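Notes from the Repair Bench

Hello again, bench people! September has been a busy one down here in Durkbridge, and my elbows are still recovering from the great shelf move (more on that another time, once I can find the box with the shelf brackets in it). For this month's bench item I want to talk about old thermal paste, because I've had more questions about it lately than about anything else, and because I've been up to my wrists in the stuff.

It started with Aqeel Janjua, who dropped me a message saying he had a line on some used workstations from the Tovar office clear-out. They were being sold off cheap, no memory, no drives, as is. Did I want in? Well, of course I wanted in. I have never once in my life said no to a cheap computer, as anyone who has tried to walk through my garage will tell you. We split the cost, and my share came to 183 dollars, including gas and a sandwich.

Two of the machines went home with Aqeel and two came to me. The first thing we both noticed was how hot and noisy they ran once we'd borrowed enough memory to get them going. Mine sounded like a hair dryer in a bucket. Aqeel thought the fans were shot, but I had a hunch it was the paste between the processor and the cooler, which had probably been sitting there since the day the things were built. So off came the coolers, and sure enough, it was dry and crumbly and about as useful as old toothpaste.

If you've never pulled a cooler before, the one thing I'd beg you to do is warm the machine up first. Let it run for a few minutes, then shut it down, unplug it, and get to work while the paste is still soft. Then turn the cooler gently from side to side before you lift. I know it's tempting to yank. Please don't yank! On some older boards a good yank will bring the processor right up with it, pins and all, and that's a sick feeling I wouldn't wish on anybody.

I took the memory out as well before cleaning, mostly so I could get my hands in there. With the slots empty on both sides of the socket you have so much more room, and you're not knocking your knuckles on everything.

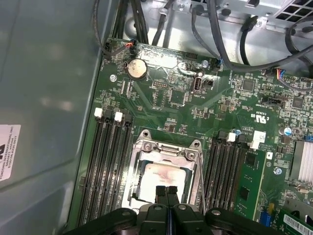

Should you clean off the old paste if the computer still runs fine?

Once the cooler has come off, you should clean both surfaces and put on fresh paste, however well it was running. Old paste that has been pulled apart doesn't go back together evenly, and you can end up with air gaps. If the cooler has never been off and the temperatures look good, you can leave it be.

Okay, so, the cleaning part. I like a lint-free cloth and high-percentage isopropyl alcohol, the strongest the drugstore has. Coffee filters work too, and I've used plenty of those. Put the alcohol on the cloth, not on the processor, and wipe from the outside edge in toward the middle so you aren't pushing the gunk out over the sides and down into the socket. The metal lid on the processor can take a fair amount of rubbing. The socket underneath can't take any, so I do most of the wiping with the processor still sitting in its bracket, where the contacts are covered up.

Patchy spots are the stubborn ones. You'll get most of the lid clean in a minute and then there's one smear that just will not quit. Lay a damp bit of cloth on it, go refill your coffee, and try again. I used to go after those with a little plastic scraper, and it's fine if you have a light touch, but I've mostly stopped. No screwdrivers, please (you know who you are).

Don't forget the bottom of the cooler! Everybody gets the processor gleaming and then sets a crusty cooler right back down on top of it. Same cloth, same alcohol, same patience.

For new paste I've been using a tube of Bernix that I got in a swap, and it spreads nicely. Aqeel swears by Skarker and won't hear otherwise. I can't tell them apart with my eyes closed or open, to be fair. A blob the size of a pea in the middle of the lid does it for an ordinary desktop chip, and bigger workstation processors want a bit more, or a thin X from corner to corner. Close the load plate and put the lever back down before you paste, not after, or you'll be wearing it. Then tighten the cooler screws a little at a time, going corner to opposite corner.

My first machine is back together now and it's so much quieter that I keep leaning over to check the light is on. The second is next, and I still need memory for it, so if anyone has matching sticks sitting in a drawer, come find me. I'll trade for cables. I have so many cables.

Bench night starts at 7 p.m. as usual, and the side door will be open. Bring your own cloth if you're planning on pasting, as we went through the whole box last time, and if you borrowed the long screwdriver with the yellow handle, I'd love to see it again.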